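Pirnar 卓上仕分けデータ README

更新日:3/10/23
作成:Gesport データ整備担当

## 概要

本リポジトリは、卓上での容器間仕分け作業を記録したデータセットと、その収集・注釈に関する運用規則をまとめたものである。規則は Danport 拠点の内部手順書を元に、公開用に書き直した。手順書と本書の記述が食い違う場合は本書を優先する。

収録数は 3,074 エピソード。うち 200 を検証用、51 を注釈者の校正用として分けてある。校正用は学習に使わないこと。

## ディレクトリ構成

- episodes/ 映像と関節角の時系列
- labels/ 区間注釈、物体注釈
- splits/ 分割リスト(テキスト、1 行 1 ID)
- docs/ 手順書、変更履歴

映像と関節角は共通の時刻で同期している。欠落区間は補間せず、欠落のまま残す。

## 収集規則

1. 作業台の上には、その回の指示書に記載した容器と物体以外を置かない。
2. 容器は横一列に並べる。隣り合う縁が接していてもよいが、全体が積み重なる配置は不可。
3. 容器の組み合わせは回ごとに変える。色だけでなく、大きさと角の丸みが異なるものを混ぜる。
4. 物体の姿勢は指定しない。立てる、寝かせる、いずれも可。初期姿勢は labels/ 側に記録する。
5. アームの可動範囲に人の手を入れない。配置を直すときは停止操作を行い、停止表示を確認してから手を入れる。
6. 把持力の上限は 1 回の収集を通じて変更しない。変更した場合は別の収集回として ID を振り直す。
7. 把持に失敗した試行も削除しない。failure タグを付けて残す。

規則 5 に反した記録は、内容にかかわらず収録対象から外す。例外は設けない。

## 注釈規則

区間注釈は「接近」「把持」「移動」「解放」「退避」の五種。境界は指先と物体の接触が映像で確認できる最初のコマとする。接触が隠れて見えない場合は関節角から推定し、estimated を付ける。

静止画 1 枚だけを見て動作の向きを決めてはならない。グリッパーが容器の上にあっても、把持前か解放後かは前後のコマを参照して判断する。

物体名は見える範囲で付ける。材質や中身が判別できないときは上位の語(bottle、jar、roll など)にとどめる。容器は色と形で呼び、用途名は使わない。
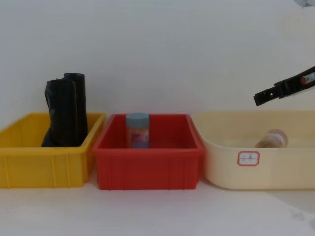
容器に貼られた札や手書き文字は、読めるものだけを転記する。読めない文字は unreadable とし、別の回で同じ容器が読めていても補わない。画面端で切れた物体には truncated を付け、見えている部分だけを囲む。透明または半透明の物体は、背後の容器の色を物体の色として記録しないこと。

二名の注釈が一致しない場合は三人目が判定する。判定後も元の二件は履歴に残す。

## 品質確認

検査には Amato 検査スクリプトを用いる。確認項目は時刻の単調性、区間の重なり、未定義ラベルの有無。警告が出たエピソードは quarantine に移し、修正後に再検査する。1 ファイルあたりの注釈行数の上限は 2,000 行。超えた場合は分割する。

## 既知の問題

- 初期の収集回では照明条件の記録がない。
- failure タグの基準が途中で改訂されており、July の再注釈が済んでいない回が残る。該当 ID は docs/ の変更履歴を参照。
- estimated の付いた境界は、付いていない境界より誤差が大きい。評価では分けて集計することを推奨する。

## 利用条件

研究目的に限り利用できる。再配布時は本書を同梱すること。本データのみで学習した方策を、人と作業空間を共有する設備にそのまま投入してはならない。導入側で別途リスクアセスメントを行い、速度と力の制限を確認すること。

誤りの報告はエピソード ID と該当時刻を添えて issue に登録する。ID のない報告は受け付けない。

当サイトでは利便性向上のため Cookie を使用しています。閲覧を続けると Cookie の使用に同意したものとみなされます。 同意する 設定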